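Home | Out & About | Opinion | Health | Archive | Contact

Open day at the Brzozowska LGBT+ research centre: notes from a long Saturday
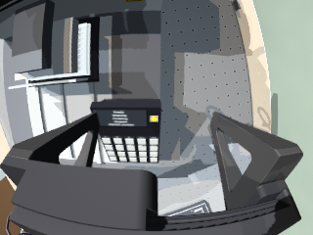
Typing this up quick before I forget it all. Went in expecting a bit of a PR job. Free pens, rainbow lanyards, a talk from somebody high up. Got the lanyard. Also got quite a lot more, so bear with me.

The centre is the top two floors of the Drevotska building, ten minutes' walk uphill from Wuramton station. Longer if you follow the signs, which send you round the back of the swimming baths. Doors at ten. Queue already when I got there, mostly students, a few couples, one pair of mums with a buggy who got waved to the front. Good.

What they study: how lesbian, gay and bi people make friends once they're past their twenties. Not dating. Friends. I hadn't realised how little there is on this. Loads of work on apps, loads on coming out, hardly anything on who you ring when the boiler goes.

First room was posters. Too many posters. The one worth stopping at was from a diary study, 63 people keeping a note of every social thing they did for 14 days. Anything counted, down to a chat at the bus stop. What struck me was how many of the entries were with exes. The researcher on the stand said straight people laugh at that bit and gay people just nod. I nodded.

She was careful though. Small group, nearly all from one city, people who volunteer for diary studies tend to like writing diaries. She'd like to run it again somewhere rural and hasn't got the money.

Then the interview rooms. Tiny, two armchairs, box of tissues, a lamp that somebody had clearly brought from home. We got to listen to clips (voiced by actors, so nobody's identifiable). One older man talking about the pub he drank in for years, and how when it shut he lost touch with everyone in it within months. He never had their surnames. That one got me a bit. Room went very quiet.

Lunch: soup or soup. Lentil was fine. Bread ran out by half twelve. Bring sandwiches if you go next time.

Afternoon talk was on the Poltano project, their big one. It's a befriending scheme for over 60s, part research and part just, well, befriending. People get paired up and meet weekly, no script, no worksheet. They've room for up to 100 and the waiting list is already longer than that. Questions at the end went on a while. Someone asked why pairs aren't matched by gender and the answer was that they tried it and the pairs didn't last any longer. Someone else asked about trans members and got a proper answer, including what they'd got wrong at the start (the sign-up form, mainly, since rewriten).

Grumbles. Lift was out until gone two, and the lift matters when you're on the top floors and inviting pensioners. The talk had no captions. And hardly a word on bi people as a seperate group, they were lumped in on every chart I saw. I put that on the feedback card in capitals.

Would I go again? Yes. There's another one in June, same place, and they want people for a new set of interviews. Over 35, any flavour of queer, an hour of your time, travel paid. I've put my name down. Booking opens through the centre, ask at the front desk or ring them, the online form kept timing out on me.

Last train back was packed. Left the lanyard on the seat.

Last updated: Monday, April 19, 2021

Contact us | Copyright, all rights reserved | Back to top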